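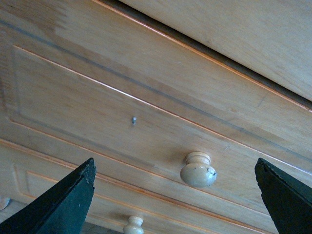

Changing worn fingertips on the drawer cell

Most of what gets written on grippers tells you to recalibrate whenever the arm starts missing knobs. I don't buy it. On our cell, which spends its days opening and shutting an old chest of drawers, recalibration has fixed the problem once that I know of. Look at the fingertips first.

Ours are dark green fingers, and they go at the very end. The edge gets rough, small light flecks show through where the material has worn, and the tip frays. By then the pads no longer meet flat, and a round knob rolls out as soon as the arm pulls.

The Drason maintenance sheet says to swap them every 600 cycles. I would like to know where that came from. I have had a pair go 711 and still hold, and another pair that was junk at 252. Painted knobs seem to be harder on them than bare wood, though I wouldn't swear to it.

What you need: a fresh pair of fingers, the small hex key, a soft brush, a rag, and a marker.

1. Park the arm clear of the chest with the fingers wide open. Stop the program, then cut power to the gripper at the box. The pause button on the screen is not enough, whatever Darcy MacDonald tells you.

2. Mark the old fingers L and R before they come off. They mirror each other and they will go on backward if you let them.

3. Take out the two screws on each finger. Brush the dust out of the seat. A crumb of old plastic in there will tilt the new finger, and you'll spend Thursday afternoon blaming the software.

4. Fit the new pair finger tight. Power up, close slowly on a folded rag so the tips line up, cut the power again and tighten the screws.

5. Wipe the wrist camera lens.

6. Open the fingers wide and bring the arm up to a drawer by hand. The knob should sit about midway between the tips. If it's well off to one side, now you may recalibrate.

7. Run ten slow pulls on one drawer before you go back to full speed.

Look over the furniture too. A chipped knob grips differently from a sound one. If a knob is gone and only the screw stub is left, take that drawer off the target list until it's fixed - the fingers will close on bare metal if you let them, and that ruins a new tip fast.

Jae-hoon Tak has been trying the Paucar rubber sleeves, which are supposed to make all this unnecessary. He likes them. I've watched them peel on a drawer that was sticking a little, so I'm staying with bare fingers for now. If you do use sleeves, add 200 grams to the payload setting only if you have weighed them and that's what they weigh. Ours didn't come close.

Spare fingers are in the gray bin under the bench. Write the cycle count on the old pair before you toss them in the box with the others.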